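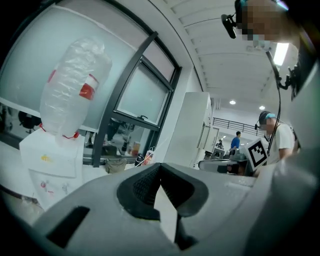 **ÁREA 3 – ZONAS COMUNES Y PUNTOS DE AGUA**

Informe de avance del proyecto Nellorau, presentado a Stikerel
Responsable de la redacción: Eleni Krasniqi
Fecha: 15 de diciembre de 2023

### 3.1 Alcance

El apartado cubre la zona común de la planta que ocupa el proyecto: dispensador de agua, armario blanco alto, ventana con marco metálico negro, cerramiento de vidrio translúcido y falso techo. Las zonas de trabajo se tratan en el área 2 y no se repiten aquí. El gasto imputado al área se detalla en 3.5.

### 3.2 Suministro de agua

El dispensador blanco de botella invertida se mantiene en su posición, junto al cerramiento de vidrio. El contrato de suministro con Spahić se prorrogó en las mismas condiciones, con un consumo acumulado de 101 botellas en el ejercicio. Las botellas llevan banda roja y blanca; las de la partida anterior, con otro etiquetado, se devolvieron completas y el depósito figura ya como abonado.

Queda pendiente la revisión sanitaria anual. Boris Milošević la solicitó al proveedor en la primera semana de diciembre y todavía no hay fecha confirmada. El alcance pedido incluye limpieza del depósito interior, sustitución de juntas y comprobación de los dos circuitos. La pegatina amarilla del frontal no debe retirarse durante la limpieza ordinaria – se ha avisado a la contrata.

La propuesta de sustituir el dispensador por una fuente conectada a red se ha descartado para este ejercicio. La toma más próxima obliga a abrir el pavimento y el presupuesto recibido supera la partida disponible.

### 3.3 Armario y almacenamiento

El armario blanco alto sigue en uso. Kerubo Mushi ha comunicado un desajuste en la puerta, que tiende a quedar entreabierta. Se prevé regular las bisagras y, si no basta, cambiar el cierre. No se solicita gasto adicional; la intervención entra en el mantenimiento general.

La superficie próxima a la ventana continúa recibiendo bolsas y botellas de uso personal. Según la norma interna, esa superficie debe quedar despejada al final de cada jornada. El cumplimiento es irregular. Se instalará un estante auxiliar en enero, con cargo a la partida de mobiliario menor.

### 3.4 Cerramientos y techo

- Ventana: pendiente de engrase del pestillo y revisión del sellado perimetral.
- Vidrio translúcido: sin incidencias registradas. Limpieza trimestral realizada.
- Techo blanco de paneles acanalados: revisión de fijaciones terminada. Dragica Leka firmó el acta sin observaciones.

La mejora acústica prevista en la memoria inicial no se ha iniciado. Jollodport entregó una oferta incompleta, sin ficha técnica del absorbente, y se le ha pedido que la complete antes de valorar la adjudicación.

### 3.5 Ejecución económica

| Concepto | Importe (EUR) |
|---|---|
| Suministro de agua | 1.619 |
| Mobiliario menor (comprometido) | 500 |
| Limpieza de cristales | 100 |
| **Total** | **2.219** |

El importe de mobiliario menor está comprometido y no facturado. La revisión sanitaria se cargará al ejercicio siguiente si la visita se realiza después del cierre contable.

### 3.6 Acciones pendientes

1. Confirmar fecha de la revisión del dispensador – B. Milošević.
2. Regular la puerta del armario – K. Mushi.
3. Reclamar a Jollodport la ficha técnica – Gorazd Milošević.
4. Remitir a Stikerel las facturas de agua de diciembre – E. Krasniqi.

Se solicita a Stikerel autorización para trasladar al próximo ejercicio el saldo no dispuesto de mejora acústica, sin modificación del importe total concedido.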